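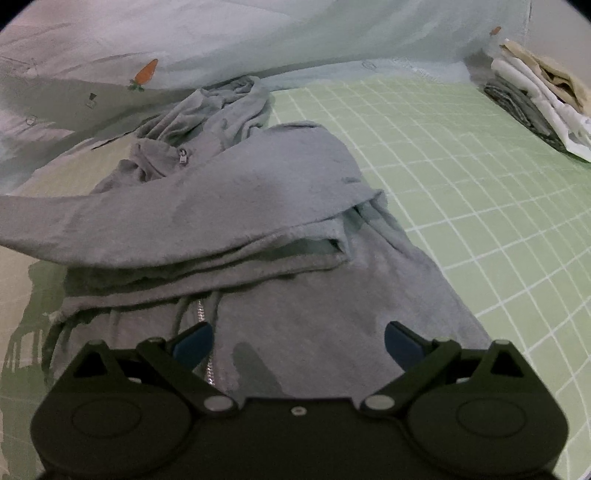
Hanna Harasym would like to know what a folded hoodie proves. She put the question in June, when Norkby first circulated its plans for teaching garment handling by demonstration, and the company has agreed to print it at the top of this release. Her view is that a person who folds well with a hand-held gripper has shown that people fold well, and that the machine still has everything to do.

Norkby accepts most of that. The company today opens Flilstead, a collection of 2,528 folding demonstrations recorded with hand-held grippers, and it is making fewer claims for it than is usual in this field.

The demonstrations cover tops, trousers and zip-up garments. Each was made by a person holding the tool and working at normal speed. A further 300 were made by remote control, with the operator driving an arm from a separate desk. These took longer, and several operators disliked the work. Norkby is releasing them anyway -- including the failed attempts -- so that others can judge whether the slower method earns its cost.

The company has not shown that a robot trained on Flilstead can fold a garment it has never met. Early trials at its Skundley workshop used 500 attempts on plain T-shirts and hooded tops. The T-shirts went tolerably. Hoods, drawstrings and zips remain a problem, and Norkby will not publish a success rate until the trials have been repeated by a team outside the company.

Harasym has read the final text and says she is still not persuaded. She would sooner see one arm fold one unfamiliar jumper, without help, than another thousand recordings.

Flilstead is free for research use. Requests for access, and objections, should be sent to the Norkby press desk at Skundley.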